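Talk notes – Mimby writers' evening, Dec 29, 2018
keep to 14 min!! last time ran over

Start – no thank yous, go straight in. Read the first line of the old journal. Wait.

Why I stopped writing. Moved to Pledero in November, new job, told everyone I was fine. Wasnt fine. 16 weeks and not one line. Slept a lot. Said "just tired" on the phone to my mother every time.

Ask – who here has said "just tired"? Hands up. Don't rush this bit.

The 300 words thing. Every night, before bed, by hand. Rules:
– no crossing out
– no reading back for a month
– bad nights count, one sentence is ok, write the sentence

First week was awful, mostly lists of groceries and complaints about the upstairs neighbor. Read the neighbor one (page with the coffee stain), people laugh at it. Then the one about my father's coat. SLOW DOWN there.

286 nights so far. Missed some, say so. Missed a whole stretch in spring and felt like a fraud, then started again on the same page, didnt even leave a gap.

Sharing – I showed one page to one friend. Hands shaking. She read it twice and said she had the same year. Two desks away from me at Chin the whole time and we never said a word about it!

What I'd tell someone starting
– cheap notebook, the nice one scares you
– tell one person you're doing it, dont show them yet
– angry is allowed. so is boring
– if it gets too heavy talk to a doctor or somebody, a notebook cant do all of it (say this clearly, look up)

Skip the Wevska story if short on time. If not – bus, rain, wrong stop, teh woman with the oranges. Ends on her question, "who are you writing to?"

Then questions. If none, ask them hers.

Last slide stays up while people write thier own first line, 5 min. 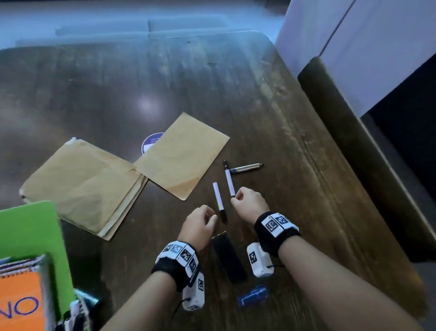
Last slide – two markers and a silver pen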